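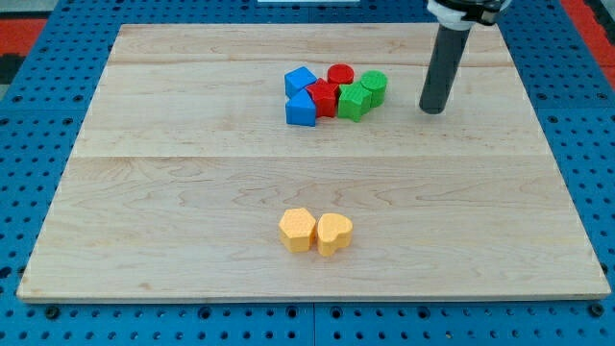

2 min read

From: Yaryna Hnatiuk
To: lesum-teleop
Date: February 21, 2018
Subject: Re: [lesum-teleop] pushing demos, when to end an episode

On the list, Štefanec wrote:
> We are recording block pushing with the rod under remote control.
> Operators disagree on when a demo is finished. One stops as soon as
> the yellow pair touches, another goes on nudging until the heart and
> the hexagon line up. Do you keep both kinds? Also, what do you do
> about the rod at the end of a push?

Keep both, but label them differently. We use two instruction strings, "put the yellow blocks together" and "line up the yellow blocks", and the operator picks one before moving. Mixed endings under one string gave us a policy that reached the goal and then kept tapping.

For the rod: back off along the push direction first, then sideways. Hold still for 15 frames clear of all blocks before ending the episode. If the rod is still in contact when recording stops, the last actions are ambiguous and we drop the demo.

Tight clusters are harder. With blue, red and green packed side by side, any push on the star also moves its neighbors. Our operators approach from the open side of the board and take an outer block first. Discard rate for cluster starts was 35 percent in August, against 8 percent for separated starts.

One question back. Does your Nindska driver log the commanded tip position or the measured one? The Colleo converter expects commanded, and I would like to try it on your files before changing anything.

Yaryna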